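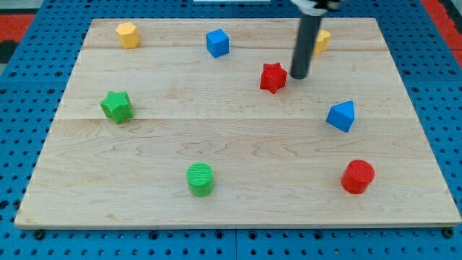

I got round to the Kaledus open day in the end, and I'm so glad I did! Wilson Chávez ran the software tour, and he went straight past the arms to the screens, which suited me fine.

Their planner is called Thampi. You type something like "push the red star to the green star" and it works out a path for the fingertip, then throws it away and plans again 44 times before it commits (he showed us the rejects as grey squiggles, lovely). Perception is a separate program, Siltusari, and it struggles most when the arm hides a block from the camera. It keeps the last good guess and lets it get fuzzier until the block comes back into view. I asked how long it waits. 70 camera updates, then it moves the arm aside for another look.

Albane Arnaud let me scroll through the logs, all 1,000 runs from August – my idea of a good afternoon! Most failures were stars, as the points catch and the block spins off its heading. Run 177 had the planner going round and round the same cube until someone stopped it.

Tea was in the corridor, and I missed the Drerniline talk.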